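Last updated: December
Print this page | E-mail this page

Cat keeps jumping on the table, will a blanket help or make it worse?

Posted in December by Sérgio Loureiro, Otdale

Ginger tabby, neutered male, 19 months old. He gets on the table at 06:30 and again in the evening. I have tried lemon spray and double-sided tape. The tape lost its grip within a week.

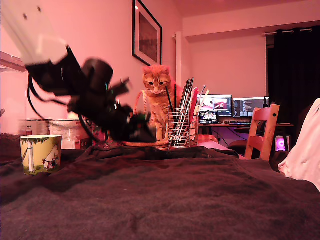
The tabby, looking down at the tabletop.

Is it better to cover the surface with something soft, or leave it bare?

Ginette Arnaud

Leave it bare. A soft cover holds warmth and scent, and both bring a cat back to the same spot. Put the blanket on a shelf or stool at least 90 cm high, near a window, and feed him a small treat there. Lift him down from the table without speaking.

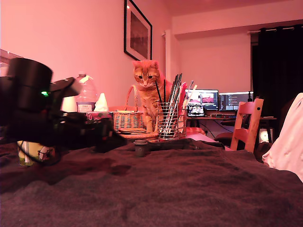
Do this every time, including at night if you are awake. Wash the blanket at a low heat before you move it, with no fabric softener. Citrus sprays fade quickly and some cats ignore them.

Leite

Mine stopped when I moved his breakfast later. Didn't do anything else.

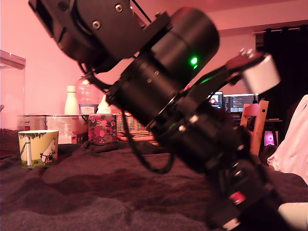
Might be worth checking what time you feed him. Mine is a female though, and older.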